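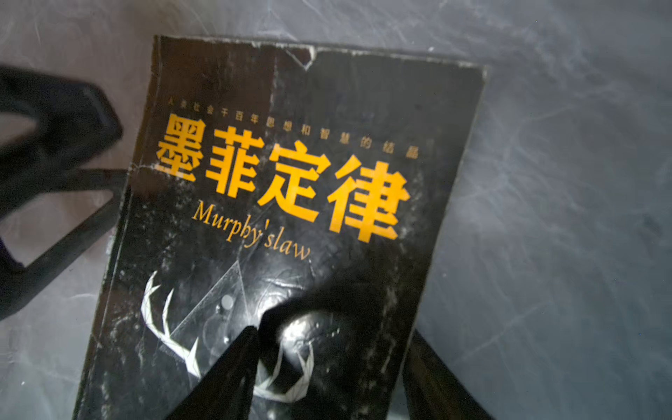 Does Bemance pay for pieces on arms sales, one reply to the January notice asked. It does — 400 pounds each, on acceptance.

Bemance is looking for 3 contributors on foreign policy. We want plain writing on sanctions, treaties and military aid, up to 2000 words a piece.

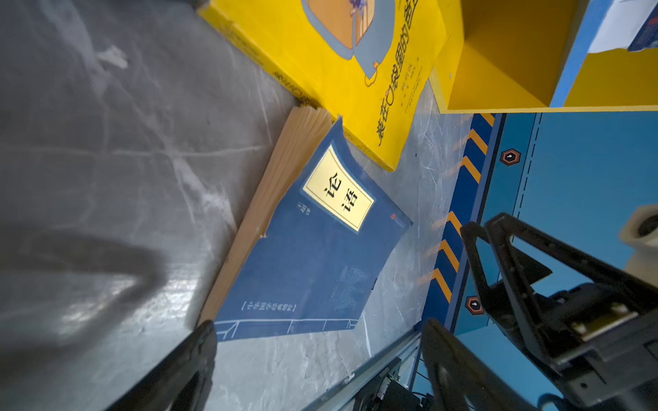 The Analects, blue paperback

You do not need a degree. Send one sample and a short outline to the Wastness office. We expect roughly 16 pieces this year. 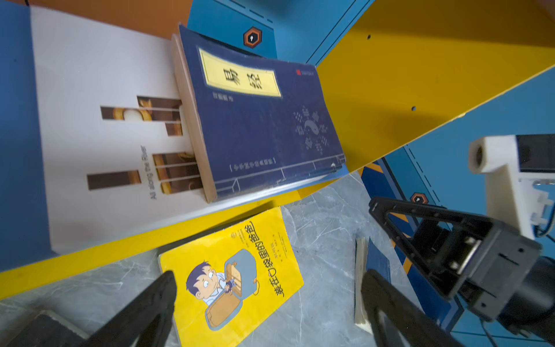
The I Ching, on top of All along the River

Drafts are read by two editors. Work already published elsewhere will not be considered.
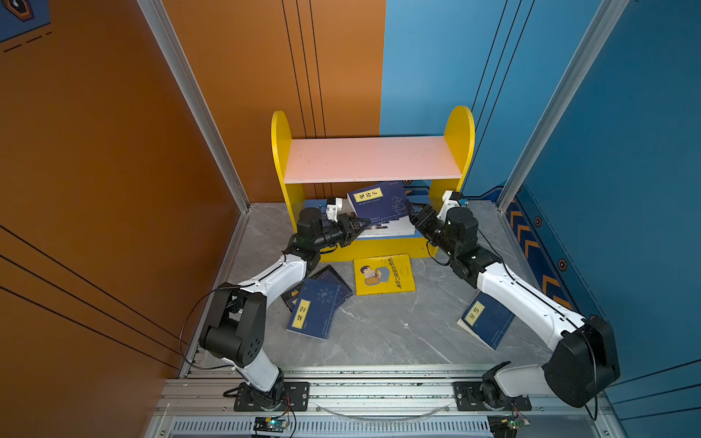 Could former embassy staff apply, someone wrote in to ask, if they kept to public sources? Yes, but tell us where you served.

Posted 3 Feb 2024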